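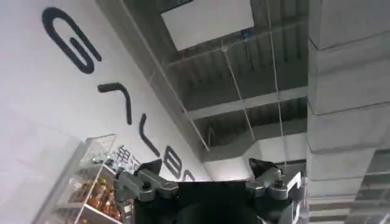
Jun 10, 2021

In May the Curine laundry trial was suspended following a fault in which the arm continued to press against the lip of a drum after it should have stopped. No one was hurt. Noreen Usmani, who is responsible for operational safety at Pruteck, agreed to discuss the fault and the measures taken before work resumed.

The task itself is a simple one. The arm reaches through the open door of a front-loading machine, takes hold of a garment and moves it to a basket. The force at the wrist is monitored throughout, and if it rises above a set limit the arm is required to halt and hold its position. On the morning of the fault it met the lower edge of the opening and did not halt.

"The operator, Asif Rajput, heard the motor note change and pressed the emergency stop," Ms Usmani said. "That took him three seconds. The limit ought to have acted long before he did."

The cause was established the same day. The controller had been restarted after a routine update, and on restarting it had gone back to the force limit supplied with the software instead of the lower one approved for work inside drums. The display gave no sign of the change.

"The value on the screen was read from the settings file, and the settings file was correct," she said. "The value in use was another matter. We had been looking at the wrong number, and we had been doing so at every start-up since the trial began."

She was asked whether the same error could have affected other tasks. The Curine arm is also used for handling containers and utensils, and those sessions were reviewed in full.

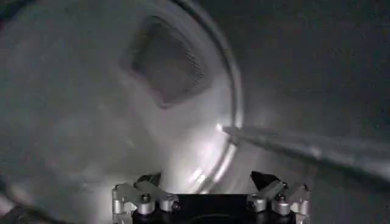
*Container handling, seen from the wrist camera.*

"Khurram Talpur went through the logs for 3,000 cycles," Ms Usmani said. "He found two further restarts where the limit had reverted. On neither occasion did the arm touch anything it should not have, so there was nothing to bring it to our attention. I do not take much comfort from that."

The container work raised a separate point. The reviewers found that contact was sometimes judged from the wrist camera alone, and that reflections along a clear rim made the edge difficult to place. Mr Talpur recommended that no task should depend on the camera to detect contact, and this has been accepted.

Ms Usmani was more guarded on the question of the door. Galport, which maintains the arm, had proposed a fixed guard around the opening. Her team declined it.

"A guard would have protected the machine from the arm. It would also have given a person one more place to trap a hand," she said. "We asked for a slower approach speed instead — and for the last part of the reach to be made at the lower limit, whatever the settings file may say." 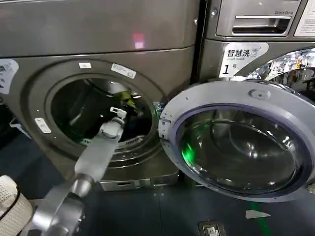
*The gripper at the mouth of the drum, with a green garment inside.*

Under the revised procedure, the operator carries out a press test after every restart. The closed gripper is brought against a sprung plate and must stop before the plate reaches its mark. The result is entered by hand and signed. Karim Bouzid, who trains the operators, has asked that the test be repeated after any break in work, and this is under consideration.

Some staff have found the additional step tiresome. "I understand the complaint," Ms Usmani said. "The test is dull and it nearly always passes. I would still prefer it to be done by a person who is standing beside the arm and can see what it does."

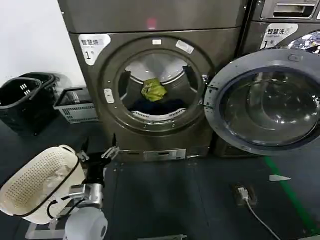
She also wished to correct an impression that the fault had been minor on the grounds that the damage was slight. The lip of the drum was scratched and one fingertip had to be replaced. Had a member of staff been clearing a garment from the same opening, she said, the outcome could have been a crushed hand. Operators are now instructed not to reach into a drum while the arm is powered, including when it is holding still.

Galport has since supplied a correction that prevents the arm from moving if the two values differ. It was tested over 700 restarts before being accepted. The trial has resumed at reduced speed, and Fotis Michailidis will review the press test records before any increase is approved.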